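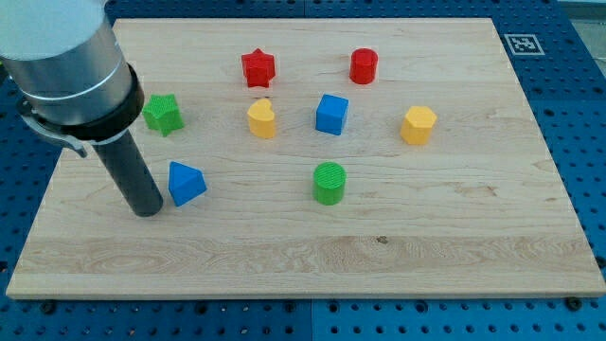
Review: Isenum perforated table top for a small arm cell
Posted 11 August 2025 by Manuela Longo

We bought the Isenum top in March to replace a sheet of steel that had more wrong holes in it than right ones. It sits under one arm with a rod pusher on the flange, and the job is moving small blocks across a wood board.

Setup took Valtteri Koskela and me one afternoon. The panels come flat and the seams line up well if you leave every bolt loose until the last one is in. The instructions tell you to tighten as you go. Don't. We had to back out a whole row and start over.

The hole grid is the best part. When the board comes off for sanding, it goes back on the same holes and the pusher height needs only a quick check with a feeler gauge. On the old table that was a full re-teach.

Complaints: the blue finish scratches under washers, and tape won't hold well near the holes. Our first marker lifted at one corner and threw off the camera calibration -- I lost a morning to that. Clean the spot with alcohol before sticking anything down.

Dust falls through the holes, so vacuum underneath too.

Price was 1,331 with shipping, plus 200 for the leveling feet, which should be included. Four stars. I'd buy it again.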